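Burkberg Library - Room Hire: Frequently Asked Questions

Who may hire a room?
Any resident or registered group may apply. Applications are made in writing to the bookings officer, Edeltraud Haberkorn.

How early should I apply?
At least 2 weeks before the hire. Bookings for February open in the autumn.
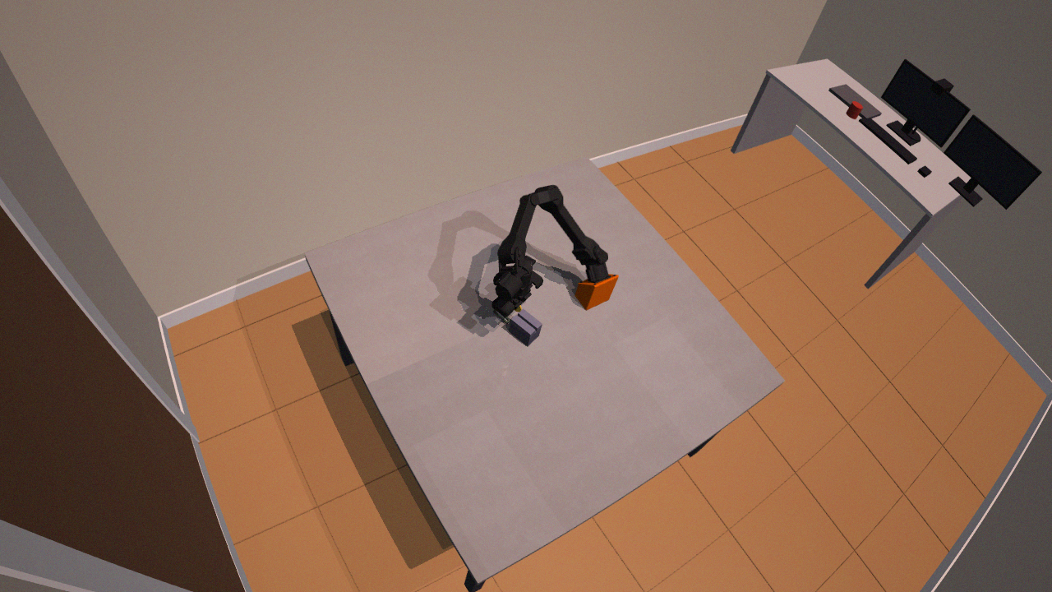

Computer-rendered view: table with grey top against a plain wall.

May food be served?
Cold food only - the kitchen is reserved for staff.

Is the deposit returned?
Yes, once the room has been checked and the key handed in.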